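How Do You Teach a Robot to Fold a Sweatshirt?

Part of the Plerkeo reading series for ages 9 to 12

A robot in a car factory does the same job all day. The door it welds is always the same shape and always arrives in the same place. Clothes are harder. A sweatshirt has no fixed shape. If you drop it twice, it lands two different ways.

The team at Okuvis wanted to know how many lessons a pair of robot arms needs before it can fold a sweatshirt by itself. Nobody on the team wrote down a rule for every wrinkle. They used a method called learning from demonstration. "Demonstration" means showing.

A person moves two small control arms by hand. The robot's arms copy each move. A computer saves two things many times per second: what the cameras see, and where every joint is. One complete try, from start to finish, is called an episode.

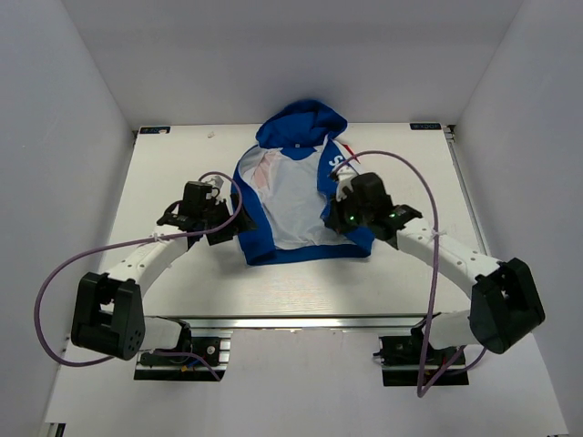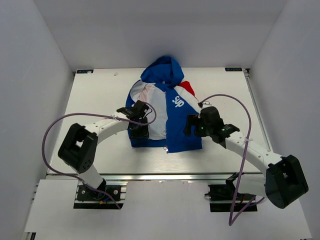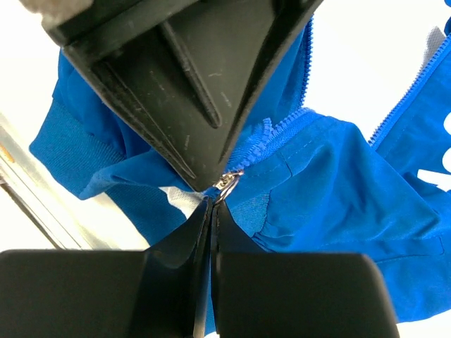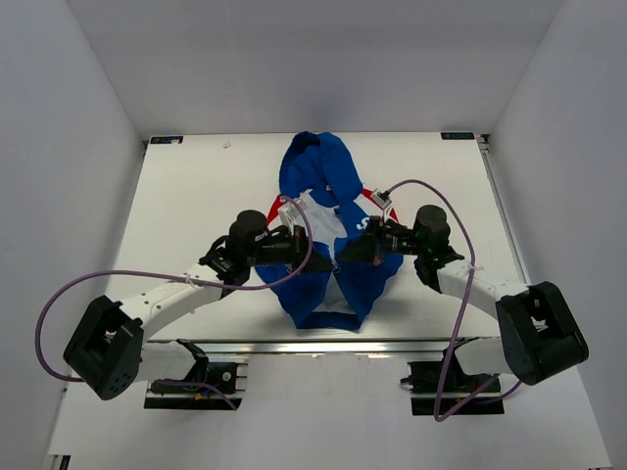
After enough episodes, a computer program is trained on them. The program is called a policy. Its job is to look at the camera pictures and choose the next small move. One camera looks at the whole table. It is good for large questions, such as which way the hood points. It is poor for small ones. When the gripper has the silver zipper pull between its tips, the close-up camera shows the little metal ring clearly, but it cannot show where the whole sweatshirt is. The policy needs both kinds of view.

The first test used 272 episodes. In every one of them the sweatshirt started out flat. The policy was then given 18 tries on its own, and all of them began with the sweatshirt bunched up. It finished none of them. It had learned to fold, but it had no lessons in how to spread cloth out first.

For the second test the team raised the total to 845 episodes. The new ones started from many shapes -- rolled, twisted, inside out, hood underneath. The policy got another 18 tries, with the same kind of bunched-up start. This time it finished 16.

Does this prove that more lessons are better? Not by itself. Two things changed between the tests: the number of episodes and the kinds of starting shapes. A fair test changes one thing at a time. The team has planned a third test for March, called Wolia, with 845 episodes that all start flat. If that policy also fails on bunched-up cloth, the starting shapes were probably what mattered.

Words to know

Episode: one recorded try at a job.
Gripper: the part of a robot arm that holds things.
Joint: a place where the arm can bend or turn.
Policy: the program that picks the robot's next move.

Try it yourself

Drop a T-shirt on a table. Fold it with one finger and one thumb on each hand. Write down each move you make. Drop it again and follow your list exactly, without changing anything. At which step does the list stop working?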